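4.2 Reading the vacancy series

The case for a tight labour market in the Clerano district rests mostly on one number, the count of open vacancies published each month by the regional employment office. Earlier work has treated that count as a fair measure of how badly firms want workers. We are less sure. A vacancy costs almost nothing to post and less still to leave up, and the office has no rule for taking one down. In the December count the district showed 4000 open posts, the highest since the series began. Over the same month the wage offered in new postings did not move by any amount we could tell apart from rounding.

If firms were truly short of people, we would expect at least one of three things to follow. They would offer more money, they would ask for less experience, or they would fill posts with whoever applied first. The first did not happen. The second is hard to judge, as the form changed midway through the period and the box for years of experience became optional. On the third, the evidence we have runs the wrong way: the median post in our sample stayed open longer at the end of the period than at the start, and the firms we spoke to had turned applicants away throughout.

It has been put to us that slow hiring is itself a sign of shortage. This may be so for some trades. It cannot be so for a warehouse post that drew dozens of applications and was still listed a quarter later at the opening wage. A shortage at a price nobody is asked to raise is a weak sort of shortage, and we do not think the word should be used for it without some further test.

4.3 Duplicate and standing postings

Part of the rise is plain double counting. Agencies post the same job under their own name and again under the client's, and the office matches the two only when the job title and the postcode agree exactly. We went through the Rarklow estate postings by hand. A packing job listed by the employer as "line operative" appeared again from an agency as "production worker" and once more as "packer (nights)". All of them were counted. We make no claim that this pattern holds across the district at the same rate, as Rarklow leans heavily on agencies, but neither can we find any reason to think it stops at the estate gate.

Standing postings are a harder matter. Koken, the largest private employer in the sample, keeps an open notice for assembly staff all year and draws on it when someone leaves. The notice is genuine in the sense that people are hired from it. It says very little about demand in any given month, and it would look the same in a boom or a slump. Once standing notices and matched duplicates are set aside, the rise that remains is small enough that a change in the posting form could account for all of it.

4.4 The automation argument

A second claim often made alongside the first is that firms facing a shortage are buying machines in place of workers, and that this will soon show up in employment. Policy papers on the district repeat it with some confidence. The support offered is nearly always a survey question of the form "do you plan to invest in automation in the next 2 years?", to which most managers will say yes, at no cost to themselves. Plans reported this way in the first wave of our survey were a poor guide to spending reported in the second. Of the 6 firms that gave us full accounts, 3 had said yes, and the capital spending of those three over the following period went mainly on vehicles and roofing.

The accounts have their own faults. Leased equipment is entered as a running cost, and a firm that rents a machine by the month would not appear as an investor at all. We asked for lease schedules and received too few to use. The most that can be said is that the records open to us show no rise in spending of the kind the argument needs.
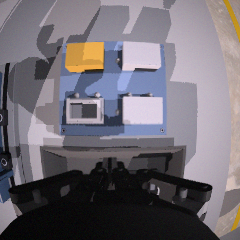 Figure 3. Simulated handling task: blocks on a blue board, with a grey tray and a black gripper.

Mariann Dobos objects that accounts are the wrong place to look. In her view firms in Clerano adjust first by changing what they ask of the people they already have, through longer shifts, merged roles and unpaid cover, and only much later by buying anything. A flat line for capital spending would then tell us nothing about whether labour was short. She adds that a firm which has quietly merged two jobs into one may well leave the old vacancy on the books, in case the arrangement fails.

We take the point about timing, and it is a fair criticism of the test above. It does the vacancy count no favours, however. If posts stay listed after the work has been shared out among existing staff, then the count overstates unmet demand by just that margin, and the more firms adjust in this way the worse the overstatement becomes. Hours data could settle part of the question. The district figures for hours are drawn from a household survey whose local sample is small, and the change they show between waves lies well inside the margin of error. Payroll records would be better. Two firms offered them, one of which later withdrew.

Agustina Toledo has suggested using overtime payments as a stand-in. We tried this with the one set of payrolls we hold, from Zúñiga, a maker of shop fittings. Overtime rose in the spring and fell back by the autumn, in step with the order book. There was no upward drift of the kind that either the shortage account or the merged-roles account would lead one to expect. One firm settles nothing, and Zúñiga may have put more of its extra work through salaried staff, whose hours are not logged.

4.5 What the series can bear

Month-to-month changes in the raw count should not, in our view, be read as news about the labour market. Changes over a year may carry some information if the posting rules have stayed the same throughout, which in this district they have not. The adjusted series in the appendix drops matched duplicates and any notice open for more than six months. It is flatter than the published one and has a lower peak, and its turning points fall in different places. Readers who prefer the published series will need to explain why wages in new postings follow neither.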